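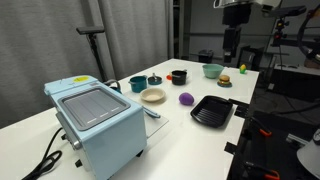

Figure 1. Part of the toy kitchen set on the white table, toaster oven at the left.

Storing a Play Kitchen: Project Report
Bláthnaid Lenihan and Gadisa Tamiru, May 2024

1. Background

Our brief was to work out a storage plan for a set of toy kitchen things that had been living in one large sack since December. We chose it over a survey of bicycle racks and have mostly stood by that decision.

The budget was 2000 pence, or twenty pounds to anyone who didn't write the brief. Gadisa spent 375 of those on sticky labels before we had agreed on any categories.

2. Sorting

We tried two schemes. The Berhe scheme, named after the corridor where we argued about it, sorts by what a thing is for: cooking, serving, food. The Clamier scheme sorts by size alone and takes no interest in meaning.

Berhe went well until the lids. A lid belongs with its pot, but a pot with its lid on won't take another pot inside it, and shelf space was the whole point. The light blue toaster oven is far bigger than the hamburger and the corn cob, so under Clamier it got a shelf to itself, like a head teacher. The purple thing was filed as an egg by one of us and a ball by the other — the label says "purple".

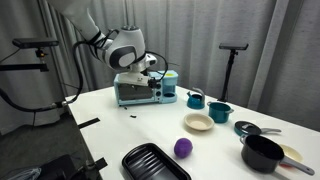
Should the lids be kept on the pots?
We decided against it. Lids go upright in a narrow tray beside the pots, which leaves the pots free to nest.

3. Results

We settled on Berhe for the small pieces and Clamier for anything that won't fit in a shoebox. Four testers from the year below put everything away under each scheme. They were quicker with the mixture, although one of them put the bowls in with the food both times and defended it well.

4. What we would change

Fewer labels, and a deeper bottom shelf. Bláthnaid would also like it recorded that the bowls could go with the food.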